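打印本文 | 用电子邮件发送

硬水地区洗衣服的几条笔记

搬到 Stellitz 以后，水壶底部先出了一层白壳，然后是淋浴喷头堵了一半的孔，再往后毛巾开始发硬。前两件事除垢就能解决，第三件拖了很久。这篇把查到的和试过的东西归拢一下，主要供自己以后翻，顺序比较随意。

先说数据。房东给过一张自来水公司的水质单，总硬度一栏写的是 323 mg/L，以碳酸钙计。换算成洗衣机说明书里常用的德国度，除以 17.8，得十八度多一点。各国分级不一致，但这个数字无论套哪个表都落在“硬”那一档。单子上没有日期，水源季节性切换的情况也没写，所以我另外买了一套滴定试剂自己测。

滴定的原理是 EDTA 络合。取一定体积的水样，加氨缓冲液把 pH 调到十左右，加铬黑 T，溶液呈酒红色，逐滴加 EDTA，到纯蓝色为终点。家用试剂盒把缓冲液和指示剂合成一瓶，滴数直接对应硬度，分辨率是一度。终点前后有一段紫色，判断容易早一滴或者晚一滴，背后垫白纸会好些。水样量加倍，滴数也加倍，分辨率就能到半度，代价只是多费试剂。我测的结果和单子一致，误差在一滴以内，后面的计算就按 323 走。

需要区分的是总硬度和碳酸盐硬度。加热时析出的是后者，也就是与碳酸氢根对应的那部分钙镁，水壶里的白壳就是它。与硫酸根、氯离子对应的那部分加热不析出，但照样会和肥皂反应。洗衣服关心的是总硬度，除垢关心的是碳酸盐硬度。很多家用说明书把两个混着写，查资料时要看清表头。 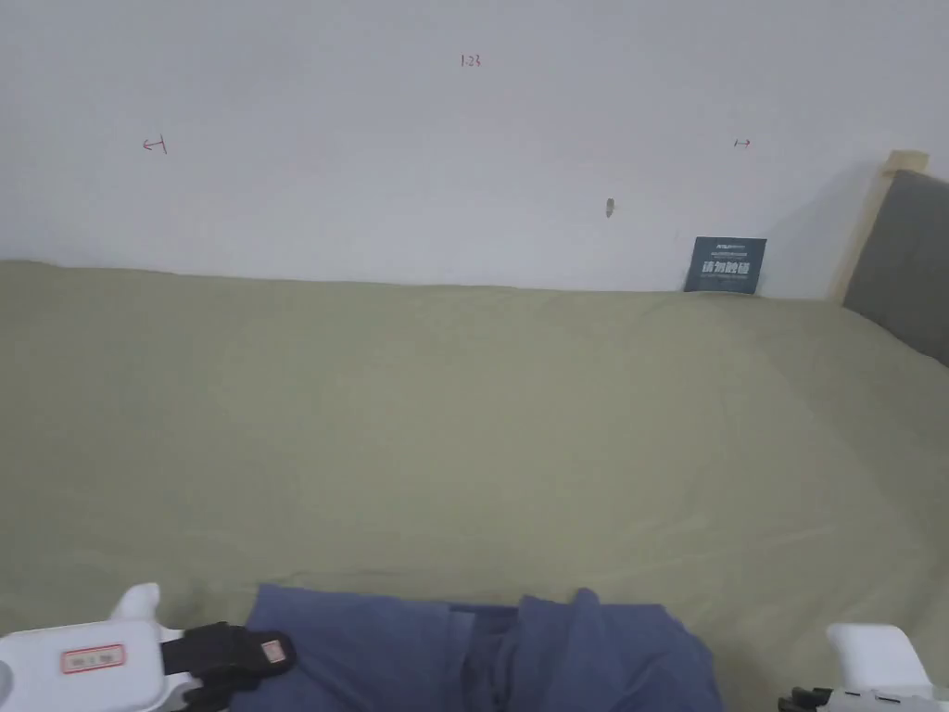

肥皂的情况最简单，可以直接算。一次主洗进水按十五升计，含碳酸钙当量不到五克，折合钙离子大约零点零四八摩尔。一个钙离子结合两个硬脂酸根，消耗硬脂酸钠零点零九七摩尔，乘以三百零六，得三十克上下。也就是说，用皂粉洗一桶衣服，头三十克全部变成钙皂，还没开始去污。钙皂不溶于水，呈灰白色絮状，一部分随排水走掉，一部分留在布上和机筒外壁。漂洗用的也是硬水，漂洗时残余肥皂继续沉淀，所以多漂一遍只能稀释，挡不住这件事。

合成表面活性剂好一些，程度不同。直链烷基苯磺酸钠（LAS）是洗衣粉里最常见的阴离子表活，对钙敏感，硬水里会生成溶解度很低的钙盐，有效浓度下降。醇醚硫酸盐（AES）耐受得多，因为分子里有乙氧基链段。非离子表活不带电荷，基本不受影响。液体洗涤剂里 AES 和非离子的比例通常较高，粉状产品则靠助剂去解决硬度问题。

助剂这一块是配方差别最大的地方。三聚磷酸钠效果好，便宜，许多地区因为水体富营养化限制了它在家用产品中的用量。替代品大致有这么几类：4A 沸石做离子交换，对钙快，对镁慢，本身不溶；碳酸钠直接把钙沉淀下来，同时提供碱度，缺点是沉淀物就是碳酸钙，可能留在布上；柠檬酸钠络合，能力中等，在高 pH 和较高温度下会减弱；聚羧酸盐本身络合能力有限，作用主要在分散，让碳酸钙晶体长不大、不附着。看成分表时，碳酸钠排得很前而聚羧酸盐没有出现的，在硬水里要谨慎。

我用过的两种产品正好落在两端。一种是 Warkik 的无添加粉，成分表只有皂基、碳酸钠和少量过碳酸钠，宣传点是简单。按包装上的“硬水”刻度投放，几个月后深色衣服上有灰痕，毛巾的问题也是这段时间出现的。另一种是超市的普通粉，沸石加聚羧酸盐，有 TAED，气味比较重。换过去以后灰痕不再新增，旧的还在。样本只有我这一户，水平如此，不要引申太远。

关于投放量。包装背面的表按硬度分三档、按脏污分三档，多数人只看脏污那一维。从软水档到硬水档，增加的那部分粉主要用来对付钙镁，和衣服脏不脏没有关系。少投的后果比多投隐蔽：助剂不够，钙没有被完全束缚，污垢从布上下来以后在钙的桥连作用下重新沉积，衣服逐次变灰。单看一次洗涤的结果看不出来，要对照一件没有洗过的同批织物才明显。多投的问题是漂洗不净和浪费，至少马上能感觉到。

另外一种做法是把软化和去污分开，单独加软化助剂，洗涤剂按软水档投。经济上是否划算取决于两者的单价，我按本地价格算过，差额很小。好处在于彩色和羊毛洗涤剂也能这样搭配，因为这类产品一般不含沸石和漂白剂，助剂偏弱。

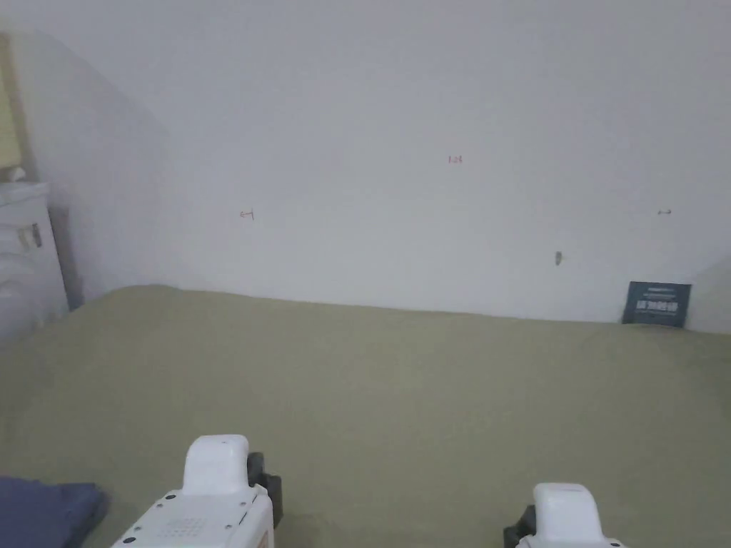
过碳酸钠单独说一下。它溶解后放出过氧化氢和碳酸钠，低温下漂白很慢，没有活化剂时四十度以下基本指望不上。TAED 与过氧化氢反应生成过氧乙酸，可以把有效温度往下拉。水里如果有铁、锰等过渡金属离子，过氧化氢会分解得过快，局部可能损伤纤维，因此配方里常配少量膦酸盐或者别的螯合剂。自己拿过碳酸钠加皂粉搭配的人容易漏掉这一点。硬水本身对过氧化氢的稳定性影响不大，镁离子甚至有一点稳定作用，这个在造纸漂白里是常规知识。

酶的情况相反，有些蛋白酶和淀粉酶需要少量钙来维持构象，助剂把钙抽得太干净，酶的寿命会缩短。工业上的办法是改造酶，让它对低钙环境不那么敏感。对使用者来说没有什么要做的，知道有这么一回事即可。

接下来是毛巾发硬。最初我认为这完全是钙盐沉积造成的，后来发现解释不完整。用去离子水洗过的纯棉毛巾，自然晾干后同样会硬，用手揉几下就变软。文献里的解释是棉纤维表面残留的结合水在纤维之间形成类似交联的结构，静置干燥时这个网络固定下来，机械揉搓把它打断。烘干机里毛巾一直在翻动，网络来不及形成，所以出来是软的。钙盐和残留洗涤剂是叠加在上面的另一项，揉搓之后仍然剩下的那部分硬度，才比较有理由归到它们头上。

区分方法就从这里来：晾干后先彻底揉一遍，再和新毛巾比。揉完手感接近，问题在干燥方式；揉完仍然发涩、吸水慢，再考虑除钙。吸水可以用滴水法，滴管在平铺的毛巾上滴一滴，记录水滴表面反光消失的时间。新毛巾往往带有出厂整理剂，吸水反而慢，要先洗几遍才能当对照。

我试过称重法，没有成功，记下来免得重复。思路是毛巾在酸洗前后各称一次，差值就是洗掉的钙盐。毛巾酸洗前 432 克，厨房秤的读数在相邻两天之间自己就能差出好几克。原因在回潮率：棉在标准大气下回潮率大约百分之八，环境湿度变动十个百分点，重量变化就超过一个百分点，把要测的量全盖住了。要做就得烘到绝干，在干燥器里冷却再称，家里不具备条件。秤的分度是 2 克，即使解决了回潮也勉强。灰分法更可靠，需要马弗炉，更不用想。

除钙本身用柠檬酸。浓度不高，温水，单独跑一个短程序，不要和洗涤剂同时用，酸碱会互相抵消。温度不宜太高，柠檬酸钙在热水里的溶解度反而低，浓度不足时会再析出，形成的垢比原来的难处理。白醋也行，需要的体积大，气味大，长期用对某些橡胶密封件不利，具体看材质，说明书上一般不写。除完以后漂一遍清水。对钙皂效果也有，酸把脂肪酸游离出来，游离脂肪酸仍然在布上，所以酸洗之后要再用正常洗涤剂热洗一次才能带走。这一步容易被省掉，省掉的话毛巾会有油腻感。
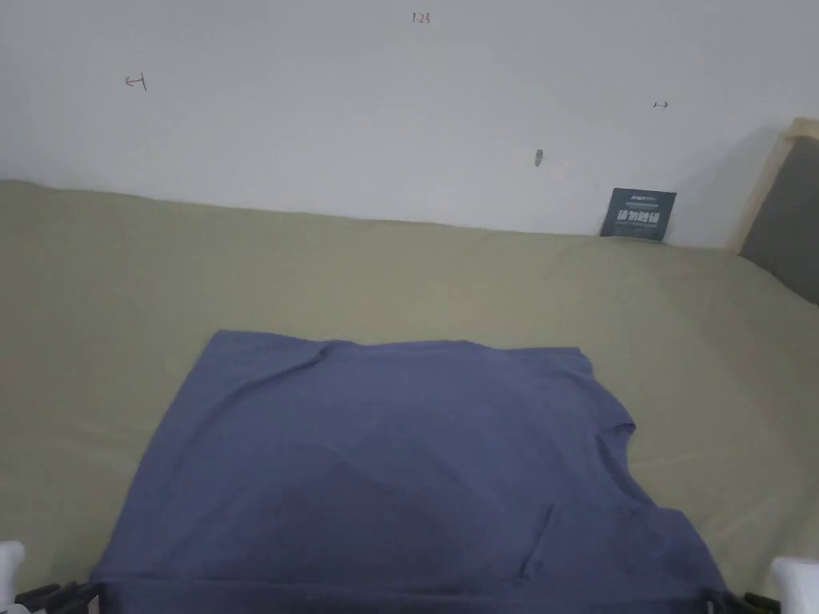

硬水会不会把T恤洗变形？

变形主要来自针织结构的松弛收缩和晾晒时的重力拉伸，和水的硬度关系很小。针织物在织造和定形过程中受过纵向拉伸，遇水后线圈回到较低能量的形状，长度变短，宽度变大或者不变，前几次洗涤完成大部分。转速和烘干的翻滚会加速这个过程。硬水影响的是颜色和手感：钙盐沉积使表面散射增加，深色看上去发灰发旧，容易被误认为掉色。可以剪一小块缝边浸在稀柠檬酸里，干后颜色恢复一些的，就是沉积；没有变化的，多半是染料流失或者表面起毛。活性染料对弱酸一般没问题，先在不显眼的地方试。

转速也顺便记一下。家里这台 Skovance 是二手的，前面板的字磨掉了一部分，脱水最低档是 600 转。对棉T恤我就用这一档。转速低，出来含水多，晾的时间长，但褶皱浅，展平容易。含水多还有另外一个后果和硬水有关：水分在布上蒸发，溶解的盐类留下来。一件衣服脱水后若还含有与自身干重接近的水，最后一次漂洗水里的钙镁就按这个量全部留在织物上。一公斤水对应三百多毫克碳酸钙当量，分摊到一公斤织物上，单次很少，也不全是牢固附着，下次洗涤会溶掉一部分。累积到什么水平会稳定，我没有找到可信的数据。

Ertuğrul Yurt 来信问为什么不直接装软水器。他在楼下一层，水质一样，自己装了一台盐再生的离子交换机。租的房子不方便动管路，我这边没有考虑。从原理上说离子交换把钙镁换成钠，对洗衣是最彻底的办法，主洗和漂洗都覆盖，洗涤剂可以按软水档投。需要注意的是软化后投放量必须跟着降，否则泡沫多，漂不干净。他开始那阵抱怨衣服滑腻，后来把量减半，就没有再提。再生耗盐和废水要算进成本。磁化、电子除垢一类的装置，不改变水中钙镁的量，对表活沉淀没有作用，滴定前后读数一样，有条件的可以自己测。

柔顺剂。阳离子表活吸附在带负电的棉纤维表面，疏水链朝外，降低纤维间摩擦，也阻碍前面说的那种结合水交联。手感改善是真的，吸水性下降也是真的。毛巾和运动服不宜用。用在已经有钙皂沉积的织物上，等于再盖一层，短期摸着软，之后更难清。有人拿柠檬酸溶液代替柔顺剂放进最后一次漂洗，作用是中和残留碱并溶掉少许碳酸盐，机理完全不同，不能指望它有同样的手感。浓度要低，残留在织物上的酸在高温熨烫时对棉有水解作用。

机器一侧。加热管结垢后传热变差，升温时间变长，控制器按时间走的老机型会出现实际水温不到位。加热管温度高，局部碳酸氢根分解最快，垢总是先长在那里。每隔一段时间空筒加柠檬酸跑一次温水程序，量以说明书为准。投料盒的虹吸管也会堵，表现为柔顺剂格里总有积水，拆下来泡就行。门封褶皱里的灰色黏膜多数是钙皂、纤维屑和微生物的混合物，长期低温洗、用皂基产品时尤其多，隔一段时间用高温程序洗一次棉织物能压下去。

对比样。为了看累积变灰，五月起留了两块同一匹白棉布，一块每次跟着洗，一块收在避光的抽屉里。拍照比色不太靠得住，自动白平衡每次都不一样，环境光也变。荧光增白剂还会干扰目视，日光下显得更白，白炽灯下没有差别。Dilek Sezer 建议把两块布拼在一起看边界，人眼对相邻色差敏感，对绝对颜色不敏感。照做以后确实容易判断，换粉前后能分出来。要进一步量化得有分光光度计，Jacobs 那边的洗染店有一台手持的，哪个星期三下午不忙时去借用一下，结果另写。

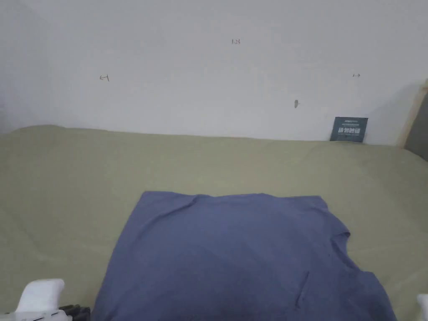 平铺在浅橄榄绿布面上的蓝灰色T恤。

目前固定下来的做法：白色和毛巾用含沸石和聚羧酸盐的粉，按硬水档足量投，温度六十度；深色用液体，另加软化助剂；羊毛按专用洗涤剂的说明走，不加任何东西。皂粉停用。毛巾晾到半干时抖一遍，全干后再揉一遍。柠檬酸洗只在滴水测试明显变慢时做，没有固定周期。

还没弄清楚的有几处。一是沸石残留，深色织物上偶尔见到的白色粉末到底是沸石、碳酸钙还是没溶开的粉，滴酸看气泡能认出碳酸钙，沸石和硫酸盐区分不了。未溶的洗衣粉里也有碳酸钠，同样冒泡，所以要先用清水冲过再滴。二是镁的占比，试剂盒只给总硬度，单独测钙需要把 pH 提到十二以上让镁沉淀，换钙指示剂，试剂已经订了。三是聚羧酸盐在反复漂洗后是否仍有分散作用，按浓度推算应该很弱，没有实测。

换算备查：1 德国度相当于 17.8 mg/L 碳酸钙，1 法国度相当于 10 mg/L 碳酸钙，1 mmol/L 相当于 100 mg/L 碳酸钙。有些水质单以氧化钙计，有些直接给钙离子，分别乘 1.78 和 2.5 换成碳酸钙，后者只算了钙，镁要另加，系数 4.1。

打印本文 | 用电子邮件发送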